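Freidora de aire Praseck de 6 litros: dos meses después, sigo teniendo dudas

Reseñas de cocina. Publicado el 4 de marzo de 2025

Vaya por delante que yo no quería una freidora de aire. Llevo años diciendo en esta página que una freidora de aire es un horno pequeño con ventilador y buen departamento de publicidad, y lo sigo pensando. Pero en enero se nos murió el horno grande, el técnico pidió por la placa electrónica una cantidad absurda y, mientras decidíamos si arreglarlo o cambiarlo, compré la Praseck en Clukon, que la tenía rebajada. Pagada con mi dinero, como todo lo que sale aquí.

En la caja promete "hasta un 30 % menos de tiempo que un horno convencional". Ese "hasta" ya me puso de mal humor. Hasta un 30 % incluye el cero, y de eso hay bastante en esta reseña.

El tamaño real

Seis litros suena a mucho. El problema es que esos seis litros se miden como si uno fuera a llenar la cubeta de agua, hasta el borde, y aquí se cocina sobre una rejilla y en una capa, porque si amontonas las patatas las de abajo salen cocidas y tristes. La superficie útil da para dos muslos de pollo con su contramuslo, bien colocados. Tres si no te importa que se toquen, y a mí me importa, porque donde se tocan la piel queda blanda.

Para dos personas sirve. Para cuatro hay que hacer dos tandas, y con dos tandas desaparece cualquier ahorro de tiempo. Esto lo tendría que poner en la caja, justo al lado de la foto de un pollo entero que, por cierto, he intentado meter. Entra uno de los pequeños. Queda con la pechuga tan pegada a la resistencia que se tuesta por arriba mientras el muslo todavía suelta jugo rosado. Lo terminé en una cazuela.

Las patatas

Todo el mundo pregunta por las patatas. Las congeladas salen bien, mejor que en mi antiguo horno y sin tener que estar pendiente más que de sacudir la cubeta a mitad de camino. Las frescas son otra historia. Hay que cortarlas, dejarlas en agua, secarlas a conciencia con un trapo, añadirles una cucharada de aceite y rezar un poco. El recetario dice 18 minutos a 200 grados. En mi cocina, con patata agria, nunca han bajado de 26, y las puntas se pasan antes de que el centro esté como debe.

No saben a patata frita. Saben a patata asada con la piel crujiente, que es una cosa estupenda, pero que llevo toda la vida haciendo en una bandeja.

Lo que hace bien

Verduras, y no me duele reconocerlo. Unas coles de Bruselas partidas por la mitad, con sal y una gota de aceite, quedan con los bordes casi negros y el corazón tierno en un cuarto de hora. Los espárragos, lo mismo en menos tiempo. La berenjena en dados pide más aceite del que confiesan los folletos, pero sale.

Recalentar también. La pizza del día anterior, las croquetas, un trozo de empanada que en el microondas se habría convertido en goma. Si alguien vive solo y come de sobras la mitad de la semana, entiendo que esté encantado.

Y el pescado en filete grueso, siempre que se le quite la humedad antes. El fino se seca. He probado con lubina y con gallo y no volveré a probar con gallo.

Dace Krūmiņa, que cocina para mucha más gente que yo y tiene la Grecu de doble cubeta, me escribió a raíz de mis primeras quejas para decirme que la estaba usando mal: que precalentara siempre, aunque el manual diga que no hace falta. Probé. Con el pan rallado se nota muchísimo y con las verduras muy poco. Ahora bien, precalentar son cuatro minutos que tampoco aparecen en las tablas de tiempos, y yo los sumo.

El ruido

Hace más de lo que me habían contado. No es insoportable, es como tener la campana extractora en la velocidad media, pero nuestra cocina está abierta al salón y durante la cena se oye. El pitido del final no se puede bajar ni quitar. Son cinco pitidos, a un volumen pensado para despertar a alguien en otra planta, y si no sacas la cubeta vuelve a empezar al minuto. Escribí al servicio de atención de Praseck para preguntar si había alguna forma de silenciarlo y me contestaron con un enlace al manual, que ya me había leído.

La limpieza

Aquí es donde más me separo de las reseñas entusiastas. "Apta para lavavajillas", dice el fabricante, y la cubeta cabe, sí, ocupando media bandeja inferior. Yo la metí las tres primeras semanas. A la cuarta, el antiadherente de la rejilla empezó a perder brillo en las esquinas, y desde entonces la friego a mano con el lado blando del estropajo. No he visto que se levante nada, de momento. Lo dejo dicho por si alguien tiene el mismo modelo y puede comparar.

Lo que de verdad se ensucia es la parte de arriba, donde está la resistencia, y ahí no hay lavavajillas que valga. Hay que esperar a que se enfríe, tumbar el aparato y pasar un paño húmedo entre las espiras con los dedos torcidos. Después de un par de tandas de alitas empieza a humear si no lo haces. El manual le dedica una frase.

Sitio en la encimera

Es un trasto. Pide además un palmo libre por detrás para la salida de aire, y ese palmo en una cocina de piso es media tabla de cortar. La mía desplazó la panera y el hervidor. Guardarla en un armario y sacarla cuando toca es la solución que propone todo el mundo y que no practica casi nadie, porque pesa y porque el cable es corto.
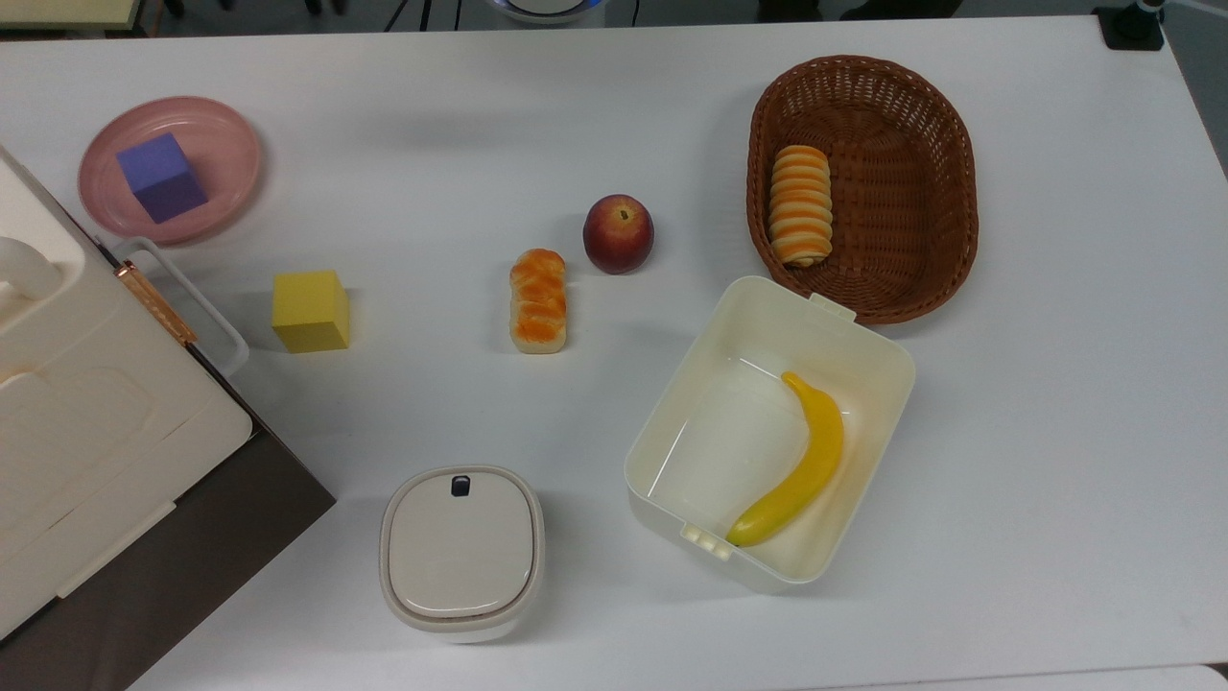

El cable, ya que lo menciono, mide menos de un metro. Entiendo las razones de seguridad, pero obliga a ponerla pegada a un enchufe, y en mi caso los enchufes están donde están. Las cosas que antes vivían en la encimera han ido emigrando por toda la casa y alguna ha acabado en la estantería del pasillo.

El consumo

Puse un medidor de enchufe, de los baratos, así que tómese el dato con pinzas. Desde mediados de enero hasta el final de las pruebas marcó una media de 1.053 vatios en funcionamiento, contando los ratos en que la resistencia se apaga y solo gira el ventilador. Gasta menos que un horno grande para una ración pequeña, eso me lo creo. Para dos tandas seguidas la diferencia se estrecha tanto que no compraría el aparato por la factura. Quien prometa que se amortiza en unos meses está haciendo las cuentas con un horno que se enciende para calentar un cruasán.

La aplicación

Existe una aplicación. Pide correo, fecha de nacimiento y acceso a la ubicación para enseñarte recetas que son las mismas del librito. La borré el mismo día.

Entonces, ¿la compro?

Si ya tienes un horno que funciona y una encimera pequeña, yo me esperaría. Si vives solo o en pareja, comes mucha verdura y mucho congelado y no te molesta el ruido, te va a hacer servicio. Al precio sin rebajar me parece cara: la Jusville más sencilla, que me prestaron un fin de semana, hace casi lo mismo con dos botones de rueda y sin pantalla, y los pitidos son más discretos. Le falta capacidad y la cubeta baila un poco, pero cuesta bastante menos.

El horno, al final, lo arreglamos. La placa llegó la semana pasada. Desde entonces he usado la Praseck para las coles, para las sobras y para unas patatas congeladas, y el pollo ha vuelto a su bandeja. Si dentro de unos meses el antiadherente sigue entero, actualizaré esta entrada; si se levanta, también.

Nota: 6 sobre 10. Con el pitido desactivable le habría puesto un 7.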